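From: Xiomara Escobedo
To: Forkwood shop list
Date: 2023-06-24
Subject: Re: can a machine do the towels yet?

Peadar Brophy wrote:
> We went through 436 towels last month between the two kitchens, and
> my wrists know it. My nephew swears there are robots that fold
> laundry now. Is that real, or is it one of those sped-up videos?
> I'd pay decent money to never square up another corner.

Hi Peadar, and hi all,

It's real-ish! I've been following this stuff way too closely (Dolores will back me up, I don't shut up about it at lunch) and my short answer is don't sell your folding table. Towels are the friendly end of laundry. They're flat, they have four corners, and one looks pretty much like the next. Even so, cloth flops a different way every time you pick it up, and that's murder on a machine that likes things to stay put.

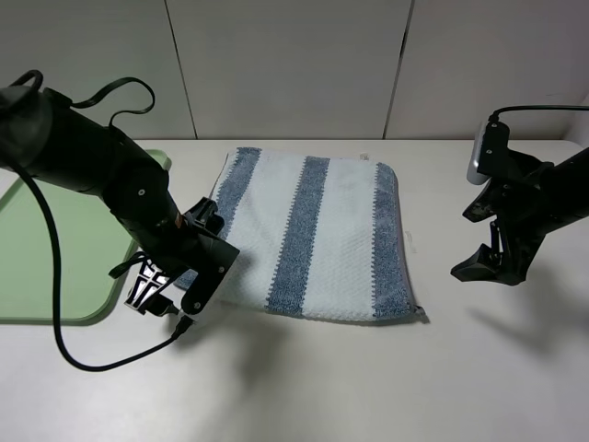
Speed is my other gripe. I sat down with a kitchen timer and my own basket and did 17 dish towels while the kettle boiled, chatting the whole time. Every demo I've watched at normal speed would still have been on its second or third. And then somebody has to feed the thing! If you're standing there laying out towels one by one, you may as well fold them.

Where I do see it paying off is a place like Jornton, where Amos Crenshaw works. They do nearly 1,000 pieces a shift, all the same size, and they've had a flatwork folder for years. No fingers on it at all, just belts and air, and it jams on anything with a loose thread. He still wouldn't part with it.

Fitted sheets, by the way? Forget it. I can't do those either.

If anyone has seen one of the two-armed ones working in a regular laundry, with the lint and the wet floor and all, please write in. I'd drive a fair way to watch that.

Xiomara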